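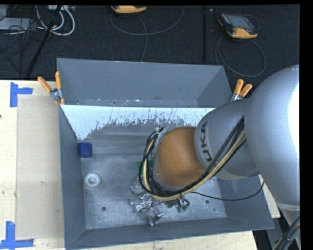 Gray bin with drips on the white panel, on a light wood tabletop.

The Ferry to Jelluven

My aunt left me a rowboat. I want to be clear that I had asked for the piano. I'd been hinting about the piano since I was a teenager, I'd even learned to play (badly, but still!), and then the lawyer slid an envelope across the desk and inside was a key on a cork float and a slip of paper that said Slip 13, Jelluven, paid through May.

So on Wednesday I took the ferry over. If you've never been to Jelluven, it's a rock with a bakery on it. The ferry takes 50 minutes and the coffee on board tastes like the inside of a thermos, and I drank two cups anyway because I was nervous, which is silly, who gets nervous about meeting a boat?

The man at the harbor office looked me over and said, "You're the niece with the piano." I said I did not have the piano. He said no, he knew that, he'd heard all about it. Then he gave me a bucket and a sponge and pointed down the dock.

The boat was called Kendo. She was green, or she'd been green, and she had a good four inches of rainwater in her with a tennis ball floating around on top. I bailed for half an hour in my nice shoes. Under the stern seat I found a tin box, the kind crackers come in, and I thought, okay, this is it, this is where she's put the letter that explains everything. I sat down on the wet seat and had a little cry in advance.

It was fishhooks. It was fishhooks and a notebook, and the notebook was all numbers. She'd written down every single trip out past the breakwater and back, one line each, with the wind and what she'd had for lunch. Egg sandwich, northwest. Egg sandwich, calm. Cold dumplings from Hao, gusty, lost hat. I looked for my own name and didn't find it. The last line was number 655, and it said: Plum cake, no wind at all, stayed out too long and was glad.

I hadn't rowed since summer camp. I'd like to say it came right back. I went in a circle, and then I went in a bigger circle, and a kid on the dock eating a roll gave me advice the whole time, some of it pretty good. (Look at where you've been, he kept yelling. Pick a thing and keep it behind you!) I picked the bakery chimney. It took me most of an hour to get to the breakwater, and I had a blister on each hand, and when I came around the end of it the water went flat and dark blue and I could hear a radio playing on somebody's porch clear across the bay.

It was piano. I mean it was an ad for mattresses with piano under it, but still. I laughed so hard I dropped an oar and had to paddle after it with the bucket.

I missed the four o'clock ferry, of course. I bought a plum cake at the bakery and ate it on the dock with my feet hanging over, and then I got the notebook out, and the harbor man lent me a pen that only worked if you held it nearly upright. 656, I wrote. No lunch, wind from someplace. Then I asked him what it would cost to keep the slip through the fall, and he told me, and I said that was robbery, and he said yes, that's just what she always said.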